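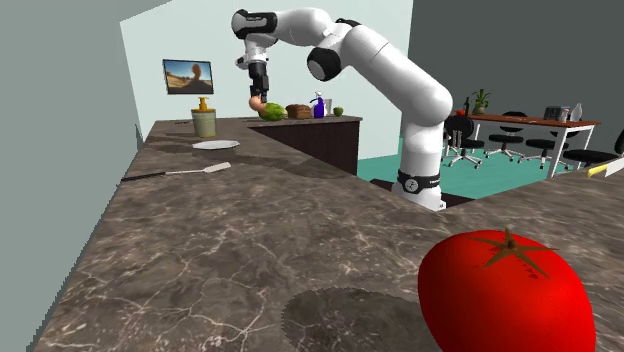

How to do a ryokan overnight without annoying anyone

Quick version of what I send friends before their first night at a Japanese inn. Typed on a train so excuse the mess. Baths are a whole other page, this one is only the room, the shoes, the dinner and getting out again in the morning.

Before you book

Check if the rate is per person or per room. Ryokan usually price per person, meals in. Two people, double it. People miss this all the time and then get mad at the front desk.

Look for "two meals" or "breakfast only" or "room only." If you want the big dinner it has to be on the booking. You can't walk in at six and ask for it.

Allergies, no fish, vegetarian: write to them now, not at check-in. Some places can do it, some can't, some will say no to the booking. Be exact. "No seafood" is not clear enough, because stock is in everything. Say if fish stock is ok or not. Toàn Châu got a lovely plain omelet and rice for dinner because he mentioned it at the door. Full price.

Arriving

Most places have a check-in window, often starting at 3. If dinner is included there is also a latest arrival time and they mean it. Running late, call. Or get the station tourist desk to call for you if your Japanese is like mine.

Suitcases: wipe the wheels or carry it in. Don't roll it over the tatami. Ever. Put it on the wood floor part or the rack by the door, not in the alcove with the scroll and the flowers. The alcove is not a shelf! Looks like one. Isn't.

Shoes

1. Step out of your shoes at the entrance, on the low part.
2. Step up onto the raised floor in socks. Don't put your socks down on the low part first.
3. Staff will often move the shoes for you. Let them.
4. Put on the house slippers. Hallways only.
5. At your room door, slippers off. Socks or bare feet on tatami.
6. Toilet has its own slippers. Change in, change out. Everyone forgets once and walks down the hall in the toilet ones. I have, twice.

Wear decent socks. No holes. Slip-on shoes save you a lot of hopping.

The yukata

Cotton robe, folded in the closet or in a tray. Left side goes over right side. The other way round is how the dead are dressed, so somebody will probably stop you and fix it. Belt around the waist for women, lower on the hips for men. Underwear stays on, T-shirt under is fine if you're cold. In winter theres usually a short jacket to go on top.

You can wear it to dinner, in the halls, and in a lot of hot spring towns out on the street. Fancier hotels sometimes don't want it in the restaurant. Ask.

Wrong size? Ask for a longer one. Eduard Jireš is very tall and spent a weekend with his shins out before it occured to him.

Dinner

You pick a time at check-in, usually from 2 or 3 slots. Be there on time, five minutes early is fine. The courses are timed to you and the kitchen is already going.

- Little burner in front of you: staff light it. Leave the lid on till they say.
- Drinks are extra and go on the room bill.
- Rice comes near the end. Means the savory stuff is nearly done.
- Chopsticks on the rest when you're not eating. Not standing up in the rice.
- Can't finish? Fine. Just leave it. Don't ask for a box, they mostly won't do it for food safety reasons.

Dinner in your room: clear the table first. Phones, maps, snack wrappers, all of it. Staff come in and out a lot so don't be half dressed.

The futon

If there are no beds, someone lays out the futon while you eat. They come into the room for this. Normal. Put valuables in the safe and your laundry out of sight. Some smaller inns have you do it yourself, mattress first, then sheet, then quilt. Everything is in the closet.

Too thin? Ask for a second mattress. Common request, even from Japanese guests.

Noise

Walls are thin, paper in places. Keep it down after 22:00. No hallway phone calls. Close the sliding doors with two hands, slowly, they bang. And don't lean on the paper screens. A finger goes right thru.

Tipping

Don't need to. Service is in the price. If you really want to give something, a small box of sweets from home goes down well. Cash in your hand at the door just gets awkward.

Morning

Breakfast is early, and it's fish, rice, soup, pickles. Western breakfast only if the booking says so. Check-out is often 10, sometimes 11, look at the card in the room.

Before you go:

- Quilt folded back loosely. No need to put the futon away.
- Yukata in a loose pile or folded roughly. It stays there, not a souvenir. Sometimes the shop sells them.
- Trash in the bin.
- Room key, drinks bill, and the local bath tax if it wasn't in the rate. Small, per person. Have some cash, country inns don't all take cards.

Shuttle back to the station often has to be reserved the night before. Do it at dinner. I didn't once and it was 60 minutes on foot, downhill at least, in July.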